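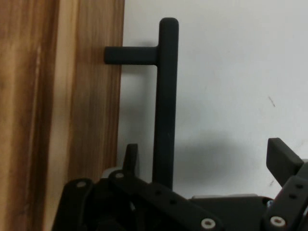 Figure 2. Gripper open at a black bar handle, wrist camera view.

Handout: budgeting for a door-opening arm

The Navis quote lists the arm at some 2,000 a month on lease. Read what it leaves out: spare fingertips, mounting, floor time while staff teach it each handle.

Sitance claims 89 percent success on "standard doors." Ask whose doors, how many tries, and who reset the arm after a miss. A single handle style proves very little about your building.

For June, draft a budget for Hondlow with a 30 percent reserve. Price a plain push-button door opener too. If the arm still wins, show the math.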